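Machines and chores, an update

November 27, 2018

Short one this time, deadline is breathing on me. Several of you wrote in after the July issue asking the same thing in different words: so can the robots do the dishes yet or what. Short answer no. Longer answer below, typed fast.

I went back through my notes from the Grallow visit plus two phone calls with Rainer Pfeiffer, who runs the small-parts bench at Hapeta and has been trying to get a machine to do his kitting since before most of us were reading about it. Kitting, for the folks on the home side of this list: take parts out of bins, put the right ones in a box, close the box, next. Dull work. People are good at it and hate it. You would think that's the first thing to go.

It is going, a bit. If every part is the same and arrives the same way up, a machine does it all day. Rainer has one feeder line like that and he says he forgets it's there. The trouble starts with the other bins. Mixed parts, parts in bags, a part stuck to another part by a bit of tape. He timed a trial run this summer. 200 picks, same tray, nothing nasty in it. The arm got almost all of them, then spent longer on the last 11 than a new hire would on the whole tray. Two of those it never got. Somebody walked over and moved them by hand.

Same story at home, only worse. A kitchen has no feeder line. Think about what's in your sink right now. A glass, a fork under the glass, a plate with something stuck on it, a sponge that changes shape every time you touch it. Laundry is worse again. Folding a shirt that is already flat on a table, OK, there are demos. Finding the shirt in the heap and getting it flat, that's the job, and the demos mostly start after it.

So most bench work stays small. One thing, one table, pick it up and put it in the box. Sounds like nothing. You still have to know where the thing is, come down straight, close the fingers the right amount, lift, not drop it, let go when you should. Get any of it a little wrong and you've pushed the thing across the table instead.

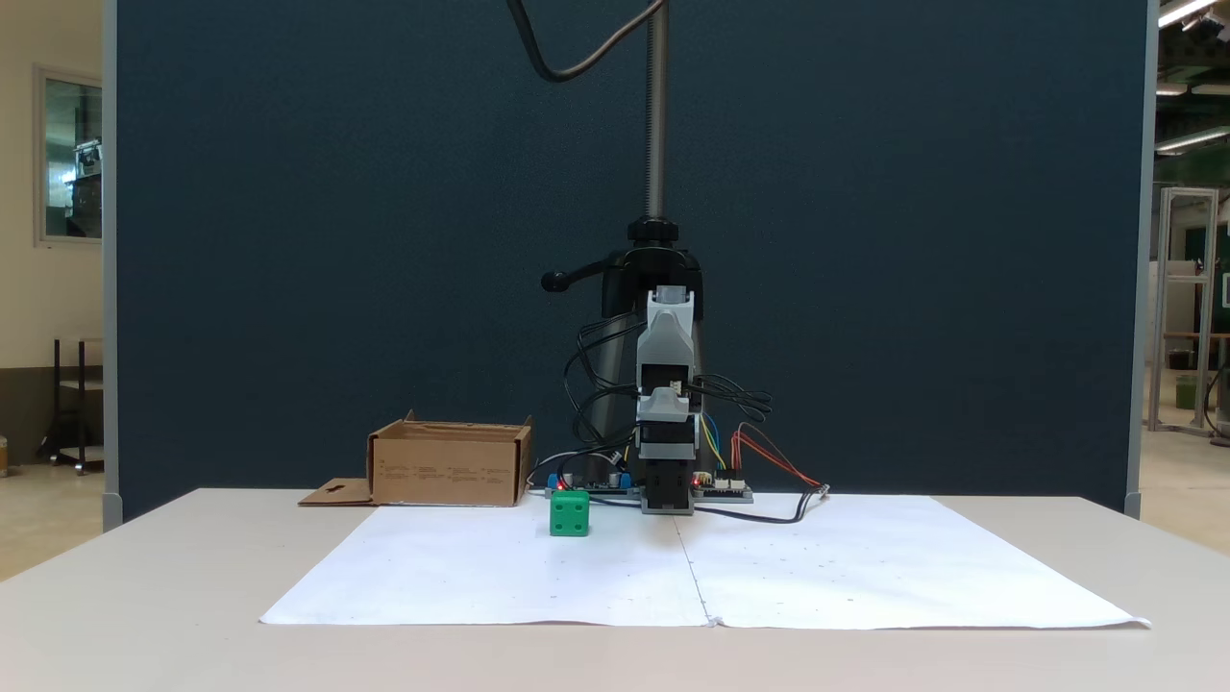 Small arm, green cube, open box. Chores start at this size.

Reinhold Albers at Grallow put it to me this way (I'm working from scribbles so don't hold him to the commas): a cube is a kindness. Flat sides, doesn't roll, doesn't squash, same from every direction near enough. Once you can do the cube every time you swap it for something rude, like a sock. Then you find out you couldn't do the cube every time either, you could do it every time with the lights on and the paper where you left it.

He keeps a log. Attempt 3097 was the last one written down when I was there, and next to it in pencil it said "missed, bumped table." I liked that. Most write-ups I get sent don't have a column for bumped table.

What about price. I get this one a lot. A small arm on a bench is not the expensive part anymore, hobby servos and a couple of boards will get you moving, and there are kids doing it. The hours are the expensive part. Setting up, re-setting up, finding the loose connector, working out why it was fine before lunch. Rainer's guess is that for each hour his trial cell ran, a person spent 2 hours near it. He did not get that signed off as a saving.

Some things that do work, so I'm not only moaning:

Robot vacuums. Yes yes. Flat floor, one job, it can be dumb and still finish. Pick up your cables first.

Moving full totes from A to B in a warehouse. Good and getting better. Aden has carts doing this on one aisle and the pickers I talked to there had no complaints except the beeping.

Screwdriving, gluing, labelling, anything where a fixture holds the part. Old news but it counts, and it's where I'd send a small shop first. Build the fixture before you shop for the arm. Cheap tip, take it.

And things I'd hold off on: anything sold as "general," anything that folds, anything where the video has a cut in it between the hand reaching and the hand holding. Nillitell sent round a brochure with a home helper on the cover and I've asked them for one uncut minute of it clearing a table. Will print what they send. Nothing so far but to be fair I only asked last week.

A reader with a bad shoulder wrote to ask if there's anything at all for putting groceries away. Not that I'd spend money on. A rolling cart at counter height and a grabber stick, sorry, I know it's not the anwser you wanted. If anyone on the list has found better please write, I'll pass it along.

Rainer is rerunning the mixed tray with softer fingertips on the gripper. He thinks the bagged parts will go better and the taped ones won't. I've asked for the full numbers, bad ones included, and he said fine as long as I dont print them before his boss sees them. So next issue or the one after.

Corrections from July: I had the Aden carts down as following a painted line. They follow tape. Two people at Aden wrote in about it, thanks both.

Replies to the usual address. If you've got a chore you want me to ask about, say which one and what exactly goes wrong when you do it by hand, that last bit helps more than youd think.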